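Sep 6, 2023

Went to the early showing of Tidov at the Dirnstead with Laine. It seats 700 and I doubt 100 of those were filled, even with the director on the bill for a talk afterward.

The movie is two hours twenty and could lose the whole harbor part. Jurgita Eglītis is good as the sister. She has maybe ten lines and I remember most of them. The lead shouts too much. Laine liked him better than I did and we argued over it on the bus.

Margus Priedītis did the talk. He said they tried out 3,000 kids for the boy's role and picked the first one they had met back in April. Someone asked about a sequel and he said to ask the studio. 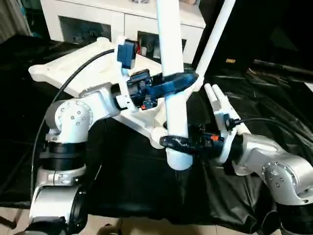
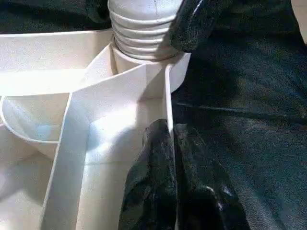
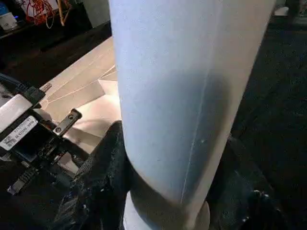 Laine wants to see Kairys next, when it opens. I said yes if it's under two hours. Need to pay her back for the ticket and write to Sigita, who asked whether it was worth the drive. I'd tell her to wait and watch it at home.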